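Section 4: Preparing and Mounting Thread Before First Use

4.1 Before you begin

The Skaltent tabletop tassel loom is supplied with the cord arm folded. Place the loom on a level table and allow clear space on both sides for the winding board. Keep the tray and the spare pegs within reach. The loom is intended for indoor craft use by adults, and by children under adult supervision.

Note: Thread sold in hanks must be wound before mounting. Thread supplied on Raltham cones may be used directly from the cone.

4.2 Winding the thread

1. Fix the winding board to the table edge with the two clamps provided. Tighten by hand only.
2. Tie the loose end of the thread to the left peg with a slip knot.
3. Wind from peg to peg under light, even tension. For a standard tassel, complete 45 turns. For a fine tassel, complete 30.
4. Cut the thread at the left peg and secure the end under the spring clip.
5. Slide the wound bundle off the pegs, holding it at the centre so that the strands remain parallel.

Caution: Do not wind over a knot or a join. A join inside the bundle may catch in the comb and pull the cord arm out of line.

Glossy threads slip more readily than cotton and should be kept under control until the binding is complete. Work over a plain cloth in a contrasting colour, so that stray strands can be found and returned to the bundle before it is tied. 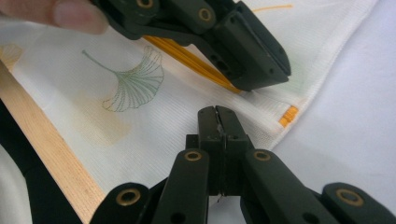 Figure 4. Orange-yellow threads held together over a pale cloth.

4.3 Binding the neck

1. Lay the binding cord across the bundle, 13 mm below the fold.
2. Wrap the cord firmly, placing each turn beside the last.
3. Pass the end through the loop and draw it under the wraps.
4. Trim the binding cord close to the neck with sharp scissors.

Where the tassel is to be fitted to a curtain tie or cushion, leave the hanging cord untrimmed until the position has been checked against the fabric.

Caution: Scissors and snips must be closed and returned to the tray when not in use.

4.4 Mounting on the cord arm

Unfold the cord arm until it locks – a click will be heard – and hang the tassel from the hook. Comb the skirt downward from the neck with the Cukon comb, then trim to length against the guide. Dark dyes may transfer to light fabric when damp. Test a short length of thread before fitting the finished tassel.

Note: The Kwak extension arm is fitted in the same manner. Refer to Section 6 for its adjustment.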